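**News from the software group: pose estimation for the hand-held grippers**

September 10, 2020

In the last issue we promised to write more about what happens between the recording and the training, because several readers asked for it. I will try to do it in this text. It concerns mostly the pipeline we call Edska, which takes the video from a hand-held gripper and gives back a trajectory: the position and orientation of the gripper for each image, and the opening of the jaws. The policy learns from these numbers, and if they are wrong, it learns wrong things very faithfully.

Until March, Edska used a standard visual-inertial tracker with the settings that came with it. For the kitchen recordings this was enough. A kitchen has many corners, labels and door handles, and they do not move while a person is working. With cloth we had a different experience. From the first 647 cloth recordings, the tracker lost its position at least once in 18 percent. We considered this too much, and Iveta Lukáč started to look at the failures one by one.

She found two main causes. The first one is the cloth itself. When a person grips a fabric and lifts it, a large part of the view starts to move together with the gripper. The tracker assumes that the world is standing and the camera is moving, so it sees many points that do not change their place in the image, and it concludes that the camera stopped. In the trajectory this looks like a small pause just after the grasp, followed by a jump. The jump is easy to find. The pause is more dangerous, because it looks like normal human behavior, and our old filter let it pass.

The second cause is motion blur. During a fast turn of the wrist the background is smeared into lines, and the corner detector either finds nothing or it finds points along a line which slide from one image to the next. The gripper remains quite sharp at the same time, as it travels together with the camera. So the detector puts most of its points on the gripper, exactly where we do not want them. 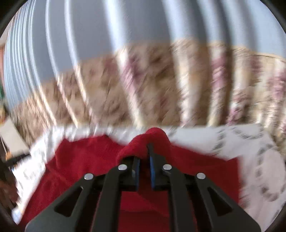
The new version has three changes. First, a fixed mask now covers the linkage and the jaws before the detector starts. We had a mask already, but it was one polygon for the closed position, and when the gripper opened, the outer arms came out of it. Now the mask is calculated for each image from the measured opening. It took Iveta two weeks, most of which she spent on the calibration of single grippers, which differ from each other more than we expected.

Second, we added a segmentation step for things that are held. It is a small network, and it does not know what a towel or a shirt is. It only answers whether a region near the fingertips moves with the fingers. Points in such a region receive a lower weight. We tried to remove them completely, but with large pieces of fabric there were sometimes fewer than 20 points left in the whole image, and then the tracker was lost for another reason.

Third, the inertial data now has a stronger voice when the image is blurred. For every image we estimate the blur from the gradients outside the mask, and we increase the uncertainty of the visual points accordingly. This sounds simple and the code is short, but the time offset between the camera and the inertial sensor must be known well. We had an offset of several milliseconds in the older units from Čierny and did not know about it. It can be corrected later in software, so the old recordings are not lost.

We processed the cloth recordings again with the new version, together with newer ones, 899 in total. The tracker now loses its position in 3 percent. More important for me is that the false pauses after the grasp disappeared from almost all trajectories that we checked by hand. The colleagues in Drivamitz trained the folding policy on the new trajectories without any other change. They report that it no longer hesitates above the fabric before lifting. I would like to see more trials before I say that this is caused by our work only.

Some problems remain open. The estimate of the jaw opening is not reliable when a thick fold lies over the fingertips, since we read it from the image and the fold can hide the tips. For the moment Edska marks these images and fills the gap from the neighbors, up to half a second. Iveta wants to read the angle from the joints of the linkage instead, which stay visible more often. There is a branch for this named "joint-angle", and it works on the desk, but it was not yet tested on whole recordings. Very dark rooms are also difficult, and there I do not have a good idea yet.

For those who use Edska in their own projects: the configuration file has a new section for the mask, and the old polygon entry is ignored with a warning. Please run the calibration script again for every gripper, even if you did it in spring. The processing is slower than before, by more than a third on a laptop, and on the servers in Sullosberg the difference is small. If you need the old behavior for a comparison, the previous version stays available under its tag until the end of the year.

Reports about failed recordings are welcome. Please send the raw file also, not only the trajectory, and write which gripper unit was used.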